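Workshop tips: recording good demonstrations with the hand-held gripper

Last changed 10 Jun 2023 by Ursina Camenzind

These tips are for everybody who records demonstrations for the Cadelell policy. They come from our comparison in November, where we trained the same network on two sets of recordings. Both sets had 215 demonstrations of the cabinet task. The first set was made without rules, the second with the rules on this page. The policy from the second set finished the task clearly more often, and most of its remaining failures were at the door and no longer at the grasp. So please read the page again, also if you have recorded before.

Before you start

Wipe the finger pads with a damp cloth and let them dry. Dust from the workshop makes the ridges smooth, and then you squeeze harder than the robot later can.

Check the markers on the fingers. We calculate the opening width from them, so a scratched or greasy marker gives a wrong width. New ones are in the Egger box, second shelf. Do not stick a new marker over the old one.

Open and close the gripper fully, 4 times, at the beginning of every session. The Pundo script looks for this movement and refuses the file if it is missing.

Tip 1. Give the cabinet some texture

Plain white doors are difficult for the tracking. In our first set we lost many recordings when the camera came close to the inside of a door. Small stickers help a lot, and they can be any motif. Put them irregularly, on the back wall and on the inner side of the doors, and leave them there for the whole series.

Tip 2. Come to the object straight and slowly

For the bottle in the lower compartment, bring the gripper down to the height of the shelf while you are still outside. Then go forward with the bottle between the two pads. If you go in from above, you hit the shelf board – this was the most common mistake in the first set. Keep your own fingertips back as far as the handle allows.

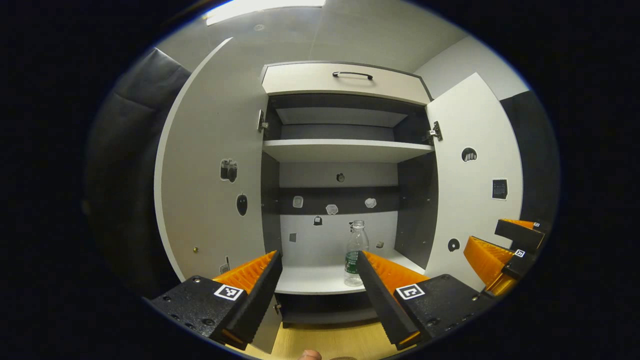
Tip 3. Do not correct too nicely

When you miss a little, stop, go back a hand's width and try again in the same recording. We kept such corrections in the second set, and the policy learned to repeat a failed approach. Throw the recording away only if something falls over.

Tip 4. Change the start position

Move your feet between recordings. After 12 recordings move the bottle also. A policy that has seen only one start position works only from there.

Tip 5. Save properly

Copy the files to Dreltura the same day. The card is full after 2000 short clips, and it gives no warning.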